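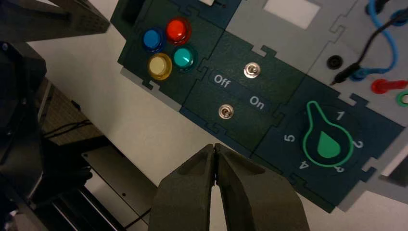

Can a robot work the switches and knobs in a small shop yet?

Posted by Kutell

I run a two-person shop where we test control boxes before they go out the door. Every box gets the same treatment: push the buttons, flip the toggles off and on, turn the dial through its positions, plug the leads in and pull them out. It's 24 checks a box and we did 158 boxes in April, and my thumbs are shot!

So I've been reading up on robot arms and I can't tell what's real. The videos make it look like an arm will do this all day and then go home and load your dishwasher. Has anybody here put one on this kind of job? I don't need it to be fast -- I'd let it run from 6 p.m. until whenever.

Brutik

Buttons, yes. Do it tomorrow. Close the gripper, come straight down with the tips, back off. Those big round arcade-style ones are the friendliest thing you could ask for, because you can miss the middle by a fair bit and it still counts as a press.

Toggles are harder than they look. The lever is short, and if you come at it a little low you end up shoving the nut and the whole panel slides across the table (ask me how I know). Clamp the panel down first. I also had to teach mine every spot over again whenever the panel went in at a new angle, so build yourself a stop to push it up against.

Cables I gave up on. A stiff plug into a fixed socket went okay, 80 tries in a row one night, but a floppy lead never hangs in the same place twice and my arm would grab air. I still plug those in by hand, then walk away and let it do the rest.

Eko_shop

no. my cousin bought one and its under a tarp. get a intern

Milošević

I'm somewhere between the other two. We've had an arm on inspection for 2 years and it earns its keep, but I'd split your list up. Give it the buttons and toggles. Keep the leads for yourself. The dial depends on the knob: if there's a good pointer to grip, fine, and if it's a smooth round one you'll want rubber on the fingertips.

Also, check that it can tell when a press didn't register. Ours couldn't at first and happily passed a dead button all night long. We ended up reading the signal straight off the box instead of trusting the arm.

As for the dishwasher, I wouldn't hold my breath. Mine at home still gets loaded by me, and wrong, according to my wife.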